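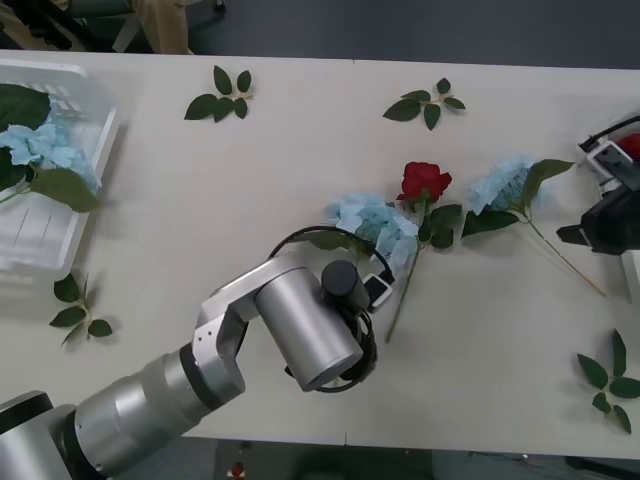 Are fake flowers tacky?
Only when they're arranged badly, and I'll defend that to anyone who has ever wrinkled their nose at my windowsill.

I came to artificial flowers the way most people do, which is by killing real ones. Orchids, peace lilies, a cactus. I bought a supermarket bunch every week for years and threw it out brown every week too, and then one February I saw a bucket of fabric roses in Dakstead, the homeware place by the station, and took two home feeling like a shoplifter. I hid them in the bathroom. My own mother complimented them and I said thank you and changed the subject.

That was a long time ago and I'm past the shame now (nearly). What still annoys me is how people talk about them, as if the flower itself were the problem. It's how we treat them! Nobody would shove fresh roses into a jug straight from the bag with every leaf pointing the same way, but we do it with fabric ones all the time and then complain they look stiff.

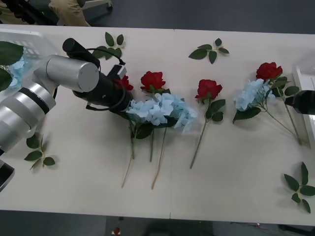 Red roses and pale blue hydrangea, laid out on the table with some spare leaves.

I always start flat. Get the lot out on a table, the biggest and plainest one you have, and shuffle the stems about before you go anywhere near a vase. You see the colours properly that way. Red and pale blue is a pairing I'd have called horrible if you'd described it to me over the phone – a bit football scarf – but a hydrangea is such a soft, cloudy sort of thing that it calms a rose right down. The red stops shouting. I'd never put white in with it, although I know plenty of people would, and I'd never add glitter to anything at all.

Then there are the stems. They come long, and people leave them long, and the whole arrangement ends up standing to attention. Bend them. Cut them if you've got decent pliers, and cut them to different lengths while you're at it. I keep one hydrangea very low so that it nearly sits on the rim of the vase, and let the roses lean over it.
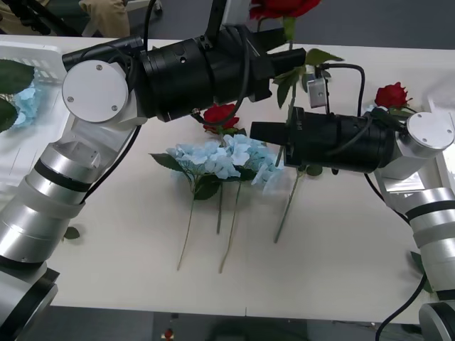
Reading time: 2 min

Leaves are where I get properly bossy. They come loose, they get left in the bottom of the box, and they go in the bin, when they're doing half the work. A rose with no green round it looks like something off a hat. Push the leaves back up the stem, turn a couple of them over so they aren't all facing front, and tuck any strays in at the bottom where you'd otherwise see bare stalks. I save every single one in an old biscuit tin and I have never regretted it.

I'll be fair to the other side. A fake rose has no smell, and spraying it with scent is a terrible idea (I've done it, it went sticky). They gather dust as well. A hairdryer on cool sorts most of that out, and a soft paintbrush gets into the folds, but you do have to do it, and a dusty silk flower is sadder than a dead real one. I'd also say put them away sometimes. Mine go in a Simholm storage box for the summer, when the garden's doing its bit, and I'm always pleased to see them again in autumn.

As for money, you needn't spend much. The Moradi ones are lovely but I can't bring myself to pay that for something I'm going to attack with pliers. I'd sooner have a few middling stems and fiddle with them all evening. 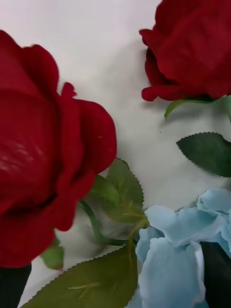
And you should fiddle with the petals too, one at a time. They get squashed in transit and sit there like a fist until you open them out. Curl the outside ones back over your finger, leave the middle tight, and don't try to make any two roses match. Real ones don't. I like one wide open and blowsy and the next still thinking about it, and I'll happily spend a whole radio play getting them like that.

My sister still says she can tell from across the room. Fine. She can tell, and she also has an empty vase on her table from October to April, so I'm not sure what she's won.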